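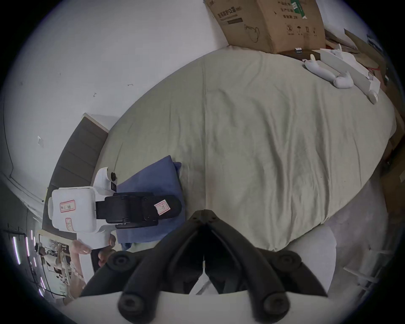 Slide 1, title
Hello everyone, thanks for coming back in after lunch. I'm going to talk about Landik, our work placement scheme at Jasholm College, and mostly about the bits I'd do differently. (Wait for the door at the back to shut!)

Slide 2, where we started
We had 53 students sign up in the first year, all from catering and motor vehicle. I'd only lined up enough employers for half of them, so I spent most of January on the phone begging. Brirnard took five in one go, bless them, and they've had students from us every year since.

Slide 3, money
Ask the room: who pays their placement students? Hands up. Ours get a travel card and lunch, and the hardship pot is £2000 for the whole year. It runs out by Easter. I've moaned about this at every meeting going, so feel free to moan with me afterwards.

Slide 4, the logbook
Don't read the slide out. Say that the old logbook was far too long and students filled it in on the bus the night before. The new one is a single page a week, and the supervisor at Iyamu told me she reads it now – she never opened the old one.

Slide 5, parents
Tell the one about the packed lunch if there's time. Skip it if we're past half two.

Slide 6, questions
Spare logbooks are on the side table, please take one. My office is room 1421 if you want a longer chat.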